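Fandska archival picture crate, series 2

The Fandska is a reusable transit and storage crate for framed paintings, works on paper and small panels. It is built for museum loans, for auction house deliveries and for collections that have to be held for a long period while ownership is being researched. The crate is made by Dondo and supplied through our workshop in Susunberg. Series 2 replaces the original model and takes the same inner trays, so existing users can keep their fittings.

Construction

The outer shell is birch plywood on a glued softwood frame, sealed on all faces with a water-based lacquer. The lid is held by captive bolts that run into threaded steel plates. A closed-cell gasket sits in a groove around the opening and compresses evenly when the bolts are tightened in the order printed inside the lid. The base has two runners, spaced for a standard pallet truck.

Inside the shell is a layer of rigid insulation, followed by the cushioning and then the tray. The insulation slows changes of temperature. It does not stop them, and a crate left on a loading bay in winter will reach the outside temperature in time.
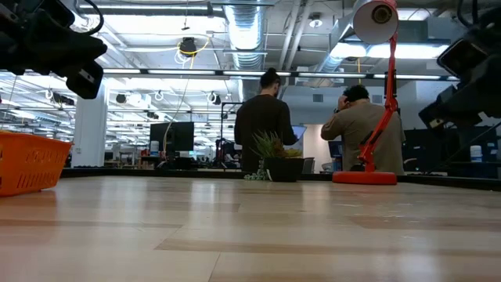
All foams in the standard build are polyethylene. Polyurethane foam is available for short journeys where a softer cushion is wanted, but it breaks down with age and should not be left in a crate that is going into store. Adhesives are kept to the outside of the insulation layer and do not face the work.

Inner trays

Each tray holds one framed work or a single board of unframed sheets. The work is fixed by its backing with mirror plates, or held at the corners by adjustable blocks covered in unbuffered tissue. Nothing touches the front. Trays slide out on a pair of nylon rails and can be lifted by two handlers without tilting the crate.

Blank trays can be ordered for cutting on site. The board cuts cleanly with a fixed blade – a saw leaves dust that is hard to remove from the rails.

Specification

Internal size: to order, up to the limits given on the drawing sheet
Trays per crate: up to 9, depending on frame depth
Runners: 2
Lid bolts: captive, stainless steel
Gasket: closed cell, replaceable without tools
Finish: grey as standard, other colours to order
Price: from 1,309 francs, excluding tax and delivery

Labelling and records

A crate that moves between lenders collects paper. The Fandska has a recessed document pocket on the short side, large enough for a condition report, a customs form and a loan agreement folded once. The pocket has its own cover and can be sealed separately, so an inspector can read the papers without opening the crate.

For works with gaps in their ownership history we supply the Orakzai label set. This is a run of numbered cotton tags with matching cards. One tag stays with the work, one with the tray and one with the crate, and the card goes to the registrar. Old labels, stamps and inventory marks on the back of a frame should never be covered or removed to make room for a new tag. The tags tie on, and they carry no adhesive.

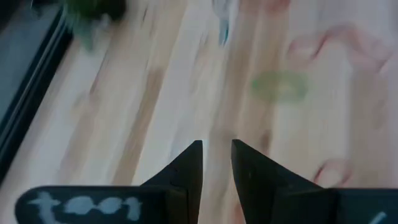
Preparing a crate for use

New crates should stand open in the room where they will be packed for 21 days before the first work goes in. This allows the lacquer to finish curing and the interior to settle to the humidity of the room. Crates coming back from a loan need less time, but should still stand closed overnight before unpacking.

Check the gasket for flattened sections and the rails for grit. Tighten the lid bolts by hand first, working across the diagonals, and finish with the key supplied. Powered drivers will strip the plates and are excluded from the guarantee.

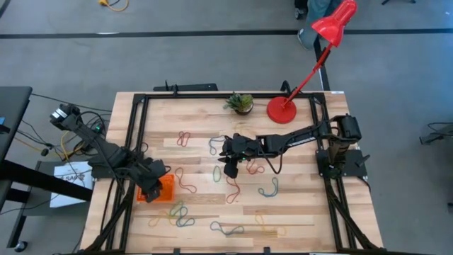
Where silica gel is used, condition it to the level stated in the loan agreement and place it in the slots at the back of the tray. It must not be put loose in the base. A small data logger fits in the slot nearest the lid, with its sensor facing the work.

Repairs and spare parts

Gaskets, rails, bolts and corner blocks are kept in stock. Runners can be replaced by any competent joiner from the drawing sheet. Damage to the shell that goes through to the insulation should be repaired in our workshop – a patched panel may hold moisture behind the lacquer.

Crates from the first series can be fitted with the new lid plates. Send the serial number, found on the inside of the short side, with your request.

Ordering

Orders need the outer size of each frame including any glazing, the weight and the direction of hanging. Drawings are sent for approval before cutting starts. Technical questions go to Ingeborg Rüegg at the Susunberg workshop, who also arranges collection of crates for repair.

Page last revised 28 September 2021. The workshop is closed for stocktaking during the first week of June.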